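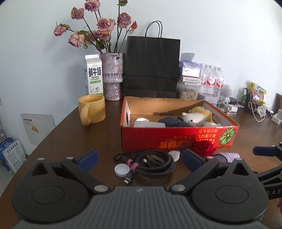
According to Ryota Aoki, a jury looks at the design of a short film only when the story is slow, and students who want the Flenier Prize should spend their money on the actors. We heard this opinion in June, at the beginning of our project, and we did not know if we should believe it. Our report tries to test it in a small way.

Production design in short films: what does the audience remember?

1. Background

The Clernlow Short Film Festival gives the Flenier Prize every year for the best production design. By production design we mean the rooms, the furniture, the colors and the objects which an actor touches. Costumes have a separate prize at Clernlow, so we did not include them.

This year six films were nominated. Two of them, Flurkell and Koyama, had very different budgets for design. The team of Flurkell had 3,000 dollars and built a kitchen in a rented hall. The team of Koyama had almost no money and filmed in the apartment of the director's aunt. For this reason we chose these two films for the main part of our study.

2. Method

We made a short questionnaire and gave it to people when they left the cinema after the nominees' program. We received 161 completed forms. The first question was which of the films had the best story. The second was which place in a film they could still describe. In the third question we asked them to write a few words about this place.

Tharindu Talukder translated the forms which were not written in English. When he was not sure about a word, two of us discussed it with him. We did not pay anybody for an answer, and the forms had no names on them.

3. Results

Flurkell was the favorite for the story. However, more people could describe the apartment in Koyama than the kitchen in Flurkell. They wrote about the narrow corridor, the yellow lamp and the door that does not close well. About the kitchen they mostly wrote "nice" or "clean" or "old style."

We were surprised by this, and we read the forms a second time to be sure. Some persons also mixed the two films and put the yellow lamp into the kitchen. We kept these forms apart and did not use them for the comparison.

The jury gave the Flenier Prize to Flurkell. Its winner receives 2,000 dollars for the next production.

4. Discussion

We cannot say that Ryota Aoki was wrong. The audience and the jury are different groups, and the jury members see every film two times before they vote. Also, Koyama was the last film of the program, so it was more fresh in the memory of the people. The order should be changed between the screenings, but the festival could not do this for us.

In a next study we would like to ask the same people again after one month. We would also add a question about sound, as several people wrote that they remembered the corridor by the noise of the steps.

Submitted to the Department of Media Studies on 31st August.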